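Informe de avance: acogida y adopción de pequeños roedores
Para: Fundación Vidmar
De: Sânziana Bogdan, coordinadora del refugio Halulach
5 Apr 2024

¡Ha sido un trimestre estupendo! Con la ayuda recibida hemos gastado hasta ahora 1,925 euros, casi todo en veterinario (las esterilizaciones de las cobayas se llevaron la mayor parte) y en heno, que este invierno subió otra vez. Han salido en adopción 29 animales, entre hámsteres, jerbos y ratas, y nos quedan nueve en casas de acogida, todos ya con revisión hecha.

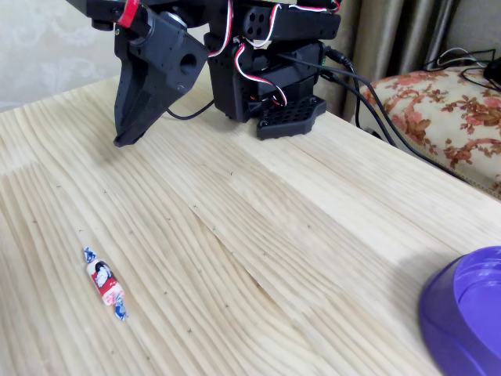

Mesa de madera clara, brazo negro con pinza.

Las ratas siguen siendo lo más difícil de colocar, porque solo las damos en pareja o a quien ya tiene otra. Aun así, el grupo que llegó de Hadley encontró familia completo, ¡y las dos hermanas mayores se fueron juntas! Seguimos llamando a cada adoptante al mes, y de ahí han salido cinco familias de acogida nuevas.
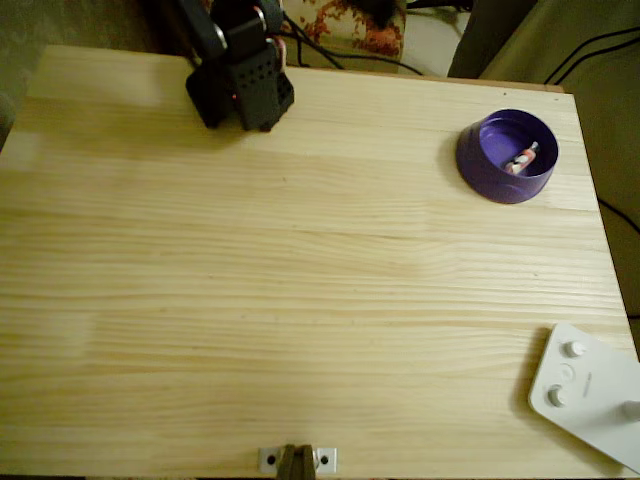

Lo que queda por hacer

Faltan jaulas altas para ratas; las que nos donan suelen ser de hámster y se quedan pequeñas enseguida. Hemos pedido precio a Takton y esperamos respuesta. También queremos terminar la hoja de cuidados de las cobayas, que va por el segundo borrador (falta la parte de la vitamina C), y tener cerrado en agosto el calendario de acogidas de otoño.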